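Week two of no washing machine. The man from Penner came, looked, sucked his teeth, left. Part on order. So it's the launderette on Jakenley Road again — 8 quid a load, and the dryer eats coins. 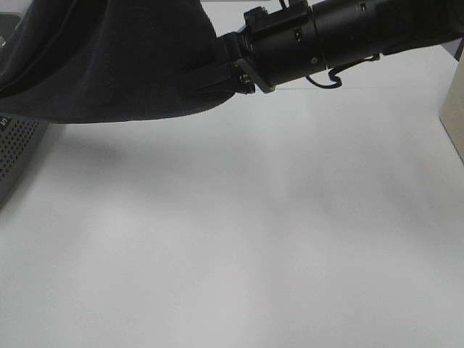

Signe says just handwash. Signe has not tried to handwash jeans. I did, in the bath, on my knees, and then they hung over the door for days dripping on the mat. Never again.

Things I've learnt so far. Go early, before the students. Take your own powder, the stuff in the machine is a rip off. Don't leave your load and nip to the shop, becuase someone will take it out and put it on the floor. Mine went on the floor.

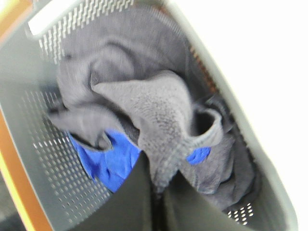

The grey basket, holes and all.

Poul reckons I should give up and buy a new machine. With what, Poul. He did lend me 25 for the dryers though so I can't moan.

Farzana's bringing her spare airer round later, which helps with the socks at least. Still no date for the part. Will ring them agian tomorow.
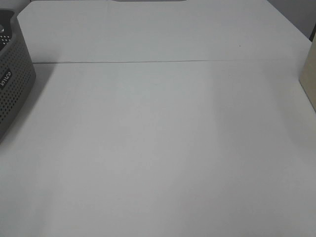
Also if anyone's got a decent way of getting candle wax out of a wool jumper, comments are open. Tried the iron and brown paper thing. Made it worse.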